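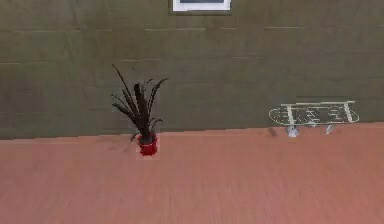
No. 69

July 1, 2018

Back from Lostby at one in the morning and still annoyed, so I may as well get it down before I start being fair to everybody.

The piece was called Ratine. It ran 2 hours without a break, in the old grain hall, with 300 of us on benches built for people with no knees. The flyer promised "a meeting of street theater and contemporary dance, suspended between earth and sky." I have read that sentence, or one very like it, on every flyer I've picked up since January. What it means is that someone has rented a crane.

They had in fact rented a crane. It stood in the yard outside the big doors, and for the last part we all had to get up, file out and look at it. A woman in gray went up on a wire and turned over slowly for a long time. She was very good. I want to be clear on that, because Filipa Mendes told me on the drive home that I never like anyone, and I did like the woman in gray. I just couldn't see what she had to do with the hour and a half that came before her, in which eight dancers from Grodimard carried sacks from one side of the hall to the other and back.

Filipa says the sacks were grief. I asked her how she knew and she said it was in the program. Well, then. If I write in the program that my coat is grief, is it?

The bit with the drummers I'd see again. Killian Hervieu has a way of coming in late on a beat so that you lean forward without meaning to, and the two younger dancers clearly knew it and played with him – one of them stopped dead and made him wait. That was maybe four minutes. It looked like something they'd found in rehearsal and been allowed to keep. Everything else looked decided beforehand by somebody holding a clipboard.

Afterward there was a talk. I should have gone to the car.

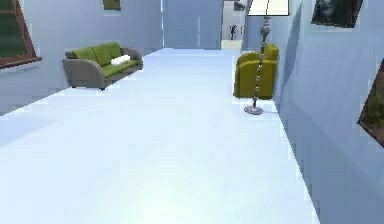

The director, who goes by Hoarau and only Hoarau, sat on an upturned crate and told us that the company does not make shows, it makes "invitations." A man behind me asked what we'd been invited to. He got a long answer with the word "body" in it over and over. Then we were told that 2,765 people had been "touched" by the tour so far. I'd love to know who does the sums. Does it include the people who left during the sacks? There was a whole row of them ahead of me, very polite, bent over double so as not to block the view.

Killian didn't say a word through any of it. He ate a peach and looked at the floor. I thought better of him for that, though it may only have been hunger.

Filipa bought the poster. She has nowhere to put it, and said so while she was paying.

What bothers me is that I'd have clapped for half of it ten years ago. I remember driving much farther than Lostby to see a man on stilts recite the names of rivers, and coming home sure my life had changed. So either the work has got thinner or I have got harder to fool, and I notice which of those I'd like to believe. I said some of this to Filipa near the bridge and she turned the radio up.

She wants to go again next weekend, when they do it outdoors from start to finish, without the hall. She thinks the crane will make sense if it's there the whole time. I said a crane is a crane. I also said I'd drive, so I suppose that's settled, and I'm bringing my own cushion.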